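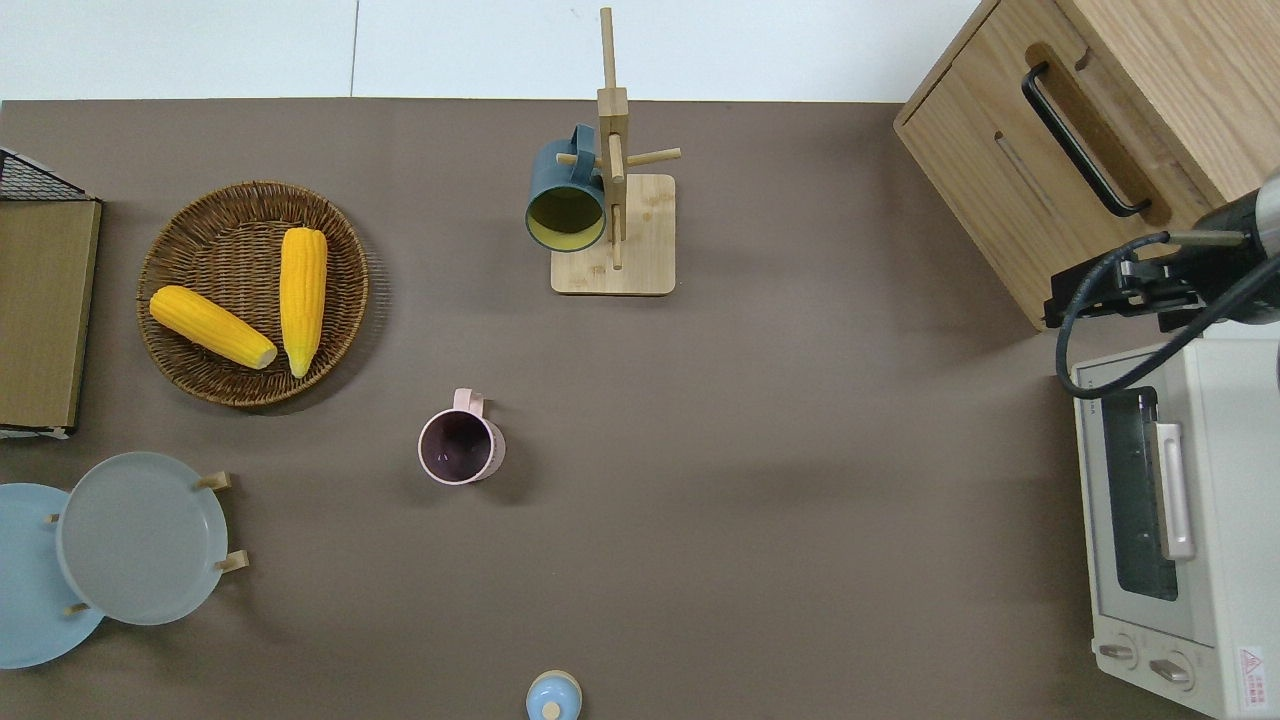 Water system notes from the Duletti, since a few people asked how the fresh tank is set up now. The coach came with a 40-amp converter, a 12-volt pump and a gauge that reads in thirds, so at one-third you could have almost anything left. Counter storage is the other half of the water problem, in my view. A mug on a peg, like the dark teal one on the wooden mug tree, gets rinsed and used again. A mug in a cupboard gets joined by four more in the sink, and the sink is where the water goes.

Gauge first. I drained the fresh tank, refilled it through an inline meter and marked the actual gallons on a strip of tape beside the sight tube. The factory panel still lights up. I no longer read it.

Consumption for two people, dry camping, no hookups: 3 gallons a day for dishes and hand washing. Drinking water is separate and rides in jugs. Showers are separate too, and I log those on the gray tank side, where the limit is.

Pump. The old one cycled every time a tap dripped. Replaced it with a Markon unit and put a small accumulator after it. Cut-in and cut-out are both lower than before. Flow at the kitchen tap is slightly worse, flow at the shower is the same, and it doesn't wake anyone at 2 a.m.

Hose fittings: brass at the inlet, plastic everywhere inside. I had one plastic inlet crack at Pelletier, on the upper loop, where the spigot sits so low that the hose has to bend hard right at the thread. If you stay there, bring a 90-degree elbow.

Pelletier fill station, for reference. It is on the left past the dump, one potable spigot, no hose supplied. Pressure is high. Use the regulator. The line on Wednesday was short before 9 and six rigs deep by checkout time.

Next stop was Wolla, elevation a little over 4,000 feet. Overnight lows were below freezing, so the outside hose was disconnected and drained at dusk and we ran off the tank. The tank bay has a heat pad with a thermostat. It drew less from the battery than the furnace fan did.

Weight. A full fresh tank is the heaviest thing we can choose to leave behind. For the grade up to Wolla I ran it at one-quarter and filled at the top. Transmission temperature stayed up to 10 degrees lower than on last year's climb. Cooler day this time, so I wouldn't credit all of that to the water.

Sanitizing: bleach solution, every tap opened until you can smell it, left overnight, then two full flushes. The step I used to miss was the outside shower, which holds a good length of stagnant line.

Still open: the check valve at the city inlet weeps when the pump runs. Slow drip, maybe a cup a day. Part is ordered. The cap stays on until then.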